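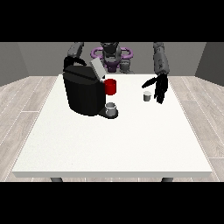 Odwood workshop visit, April

Home Visits Builds Parts exchange Members Log in

The Odwood workshop occupies the ground floor of a former joinery, with a roll-up door on the loading side and a single three-phase outlet at the rear. Our group was let in at 9:30 and stayed until shortly after two. The purpose of the visit was to look at Tiro, a two-armed humanoid that the members have been building in the evenings, and to find out how much of the work is done in simulation before anything moves on the shop floor. Most of it is.

Tiro is being built under the direction of Gilmar Lacerda, who rents the bench nearest the door. He designed the arm brackets and wrote most of the control code. The hands came as a kit and were reworked twice. The torso frame is aluminum extrusion, cut on site. At the time of our visit the left arm was on the bench with its forearm cover removed, and the right arm was mounted and powered. The head was on a shelf.

Simulation

The first two hours were spent at a desk. Lacerda runs the whole coffee task in a rendered room: gray walls, a pale plank floor, a large white table, the robot on the far side and a black coffee machine on the table in front of it. The machine has a tray at the base and a lid in the top that opens. In the layout we were shown, a small cup is on the tray, a second one stands by itself farther along the table, and a red cup is up against the front of the machine. The robot model is dark gray and black with a purple ring around the shoulders.

The ring prompted the first question from our side. It exists on the real machine as well, as a bumper made from foam tube, and it was added to the model so that the planner would stop routing the forearms through it. The model ring is wider than the foam one. Lacerda left it that way to keep a margin.

The room itself was built in an afternoon. The coffee machine took three weeks. Its outer body is a plain mesh with a coarse collision hull, but the lid had to be a separate part on a hinge, with friction, and the first version fell shut whenever a finger touched it. The second version would not close at all. The current version uses a damping value found by trial, and it is stored in a text file with a note telling people not to change it.

Work is divided between the arms. The right hand goes to the machine and the left hand goes to the loose cup. The two are planned separately and then checked against each other for collisions, which is the slow part. A full plan takes 18 seconds on the desk computer. Lacerda considers this acceptable for coffee and would not accept it for anything else.

The group has logged 2,042 simulated attempts since the present hand model went in. Of these, 326 ended with the cup knocked over, and those are the runs they keep in full. Successful runs are reduced to one line in a log. The failures are replayed at reduced speed and sorted by which finger made first contact. According to Lacerda, the index finger is responsible for most of them, as it extends ahead of the others on approach and arrives at the rim before the thumb is in position. A change to the approach angle is being tested. We were shown the old angle and the new one in succession and could not tell them apart by eye. In the plots the difference is clear.

Cups are modeled as rigid, empty cylinders. No liquid is simulated. One of our members asked whether this would matter for a full cup, and the answer was yes, and that a full cup is not on the schedule.

On the bench

After the desk session we moved to the hardware. The right arm was run through a reach and return, without a cup, at a quarter of its normal speed. Repeatability was checked against a dial indicator clamped to the table. The indicator moved by an amount that Lacerda described as good for the morning and likely to get worse once the shop warmed up. The shoulder gearbox is printed, and it grows.

The shoulder is also where most of the money has gone. The first gearbox was a commercial unit from Girnano, bought used, with more backlash than the listing had suggested. It now drives the turntable on the paint stand. The printed replacement is on its fifth revision. Revisions one through three failed at the same tooth root. Revision four was sound but could not be disassembled.

Motor drivers sit in a steel box under the table, fused individually, with a single stop button on a cable long enough to reach the door. We asked to see the stop tested under load and this was done. The arm dropped by a few inches before the brake held. There is a plan to fit a stiffer brake spring. Until then a folded moving blanket is kept under the elbow.

Wiring is neat as far as the elbow and temporary beyond it. The hand cable is the weak point. It flexes at the wrist on every cycle and has been replaced several times, most recently with a high-strand silicone type that has so far lasted longer than the others. Connectors are crimped, and soldered joints are no longer allowed past the shoulder.

Moving from the model to the bench

The afternoon discussion dealt with the gap between the two halves of the project. In simulation the table is perfectly flat and the cup is exactly where the file says it is. The real table is a door on trestles. A camera for locating cups has been bought but not mounted, so cup positions are marked on the surface with tape and entered by hand. Falcão, the other shared workshop in the area, has a working camera mount for a similar arm and has offered the drawings.

The next step is to run the left-hand reach on the real arm with a cup on the tape mark. It depends on the forearm cover, which needs one more print, and on the wrist cable. Opening the lid will come later. The real coffee machine was on a shelf above the sink and is used daily by the members, who have asked for it to stay out of the tests until the stop distance is shorter.

Notes for other visitors

Parking is on the loading side only. Safety glasses are provided at the door, in one size. The desk area seats 5, and a larger party should split and swap at the halfway point, as we did. The compressor cuts in without warning and conversation stops while it runs. Bring a drive if you want the lid model; the files are shared freely but the workshop connection is slow.

Contact the visits desk | Copyright the authors | Back to top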